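Why Does My House Make Noises at Night?

Last updated: 14th September

Creak. Tick. Pop! You're in bed, the lights are off, and the house has decided to talk. I used to pull the blanket right over my head. Then I learned what the noises are, and now I sort of like them.

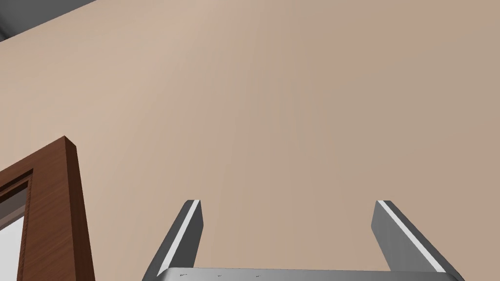 by J. Marchal

I grew up in Tundulitz, a town of 600 people, where nights are so quiet you can hear a spoon drop two houses away. So I heard every single creak!

Most of them come from heat. When things get warm, they grow a tiny bit. When they cool down, they shrink. You can't see it happen, but it's true of wood, metal, brick and glass. All day the sun warms the roof. At night it cools off and everything squeezes back to its old size. Sometimes two pieces get stuck against each other, and then one slips — pop!

Wood has another trick. It soaks up water from the air, even after it has been cut into boards. On damp days it swells, and on dry days it shrinks. Have you ever had a door that sticks in summer and swings easily in winter? Same thing.
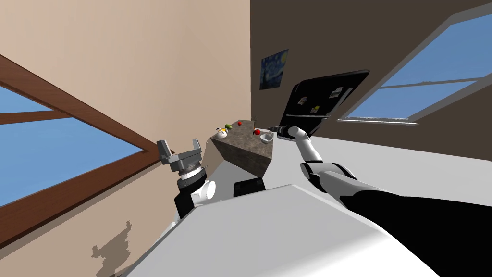 Then there are the pipes. When someone runs a hot bath, the hot water pipe gets longer by a hair and rubs on whatever is holding it up, so it ticks. When the water stops, it ticks again as it cools. My bedroom had a pipe in the wall, and one night in March I counted 23 ticks before I fell asleep.

And don't forget the refrigerator. It has a pump inside that moves heat out of the food part and into the room. The pump switches on and off by itself, day and night. You hear it more at bedtime because the TV is off and everyone has stopped talking.

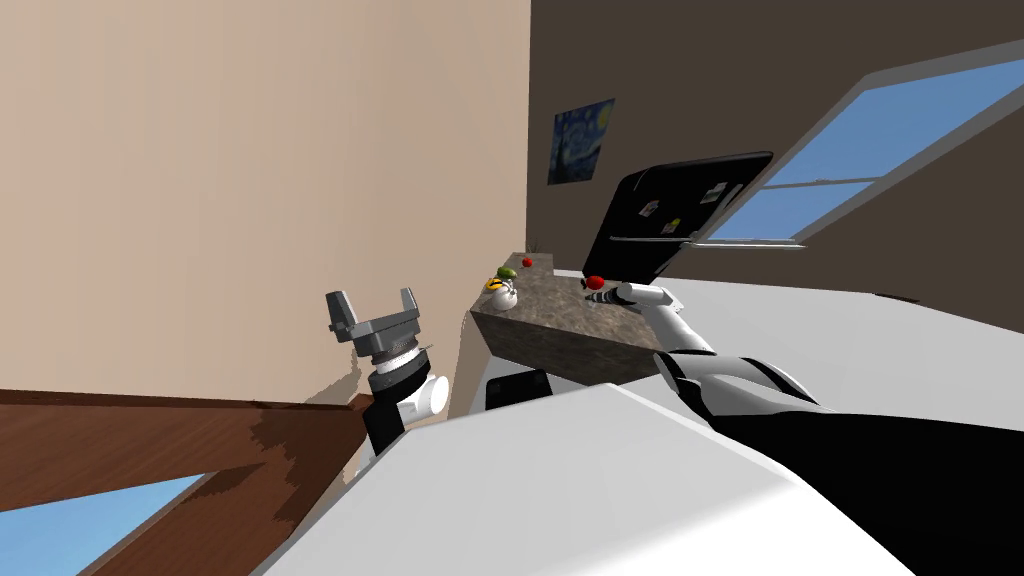

Try it yourself

Get a notebook and be a noise detective. Sit still for five minutes after dinner and write down each sound. Do it again at bedtime. Was it a tick, a creak, a hum or a gurgle? Which room did it come from? If a noise is new and really loud, tell a grown-up.

Comments (2)

mapleowl: My daughter did the notebook and we found out the gurgle is the upstairs sink. She wants to do Grandma's house next.

tall_toast: our stairs creak when no one is on them!! is that the wood too?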